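Print this page | E-mail this page

Bullside Community Help > Work and Shop Floor > Automation

Getting a robot arm on the sorting table – what happens to the sorters?

Asked by Kerstin Dalen, May 12, 2018

Hi all. I run second shift in the returns room at a parts supplier in Utlow. We take back small fittings that customers ordered wrong, tip them into a tray, and somebody picks through and puts the good ones in a bin. It's dull work and it's hard on the wrists, but I have people who have done it for years and are really good at it.

Management wants one arm on one table by the end of the month. They say no layoffs. My crew doesn't believe them, and I don't know what to tell them because I don't know what the job looks like afterward. We've been sent the simulation of our table and I've watched the arm work over the tray in it, but there's not a single person in there, so it doesn't help me much with the part I worry about.

So, for anyone who has been through it: what did your people end up doing all day? Did anybody get to keep the parts of the job they liked? And is there something I should be asking for now, before the thing is bolted down?

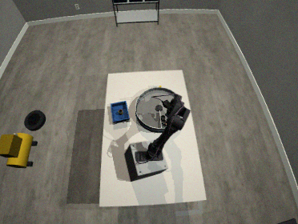
One more thing I forgot. The vendor keeps saying 391 picks an hour. My best sorter does more than that on a good night, and she asked me straight out why we were buying something slower than her. I had no answer!

E-mail this question to a friend

3 answers

Answer from Csaba Szűcs

We did this at Szekeres two years ago, same kind of table, a tray on one side and a bin on the other. The pick rate is the wrong thing to argue over. Your sorter is faster than the arm for an hour or two and then she wants her break, and she should get it. The arm just plods along. Ours never hit the number in the brochure and we still got more through by morning.

What changed for people was mostly walking. Before, four of us sat at tables and talked. After, two looked after the arms and the other two went to inspection, which they liked better (it pays a grade more, so of course they did). The two on the arms spent the first weeks clearing parts it had dropped or grabbed sideways. Small dark parts were the worst for us. We had a night with 123 stops in the log and Ottó Szalai, who was our lead, wanted to push the whole thing into the river. It got better once we quit heaping the tray and spread the parts out, but somebody has to do the spreading, and that was a job no one had planned for.

The thing I'd fight for if I were you – get one of your sorters in the room while they set it up. Not you, a sorter. Ours spotted on the first day that the bin was too far over for a person to swap without leaning past the arm. Moving it on the computer takes a minute. Moving it later took us a week and a new guard.

Also ask who is allowed to restart it after a stop. If the answer is "call maintenance," your people will be standing around half the night and they'll get blamed for it.

About the quiet, I don't have a fix. Some of the guys missed the talking a lot and one transferred out over it. We ended up lining up the breaks so everybody at least ate together.

Answer from Güven Tekin

Get the no layoffs thing in writing. With a date on it. Ours was "no layoffs" and then when people left they didn't hire, and we went from 42 to a lot fewer than that without anyone being laid off at all. So ask what happens to the open spots too.

Answer from Ansel Montoya

I'm on the other side, I do installs for Skukitwood, so take this how you like. Csaba is right about the sorter in the room. I'd add that a simulation has nice clean parts in it and your returns probably come with tape and oil and half a bag stuck to them. Save up a box of the ugliest stuff you get and make them run it before you sign off. I had a customer hand me 989 returned hose clips once and I was mad for about a day, but we found every problem we would have had that summer.

For your sorter, I'd tell her the truth, she is faster. Then ask her to write down what she looks for when she rejects a part. She probably does it by feel and the arm doesn't have any of that. At a lot of places that person ends up deciding what's good and what's scrap and training the new folks, and she ought to be paid for it. Bring that up before the arm shows up, the budget gets real tight afterward.

Comment from Kerstin Dalen

Thank you, this is more than I've gotten out of three meetings. I'm asking about the restarts and the open spots first thing, and my sorter already has a coffee can going with the ugly ones. Csaba, did your inspection people have to take a test to move over, or did they just go?

Print this page | E-mail this page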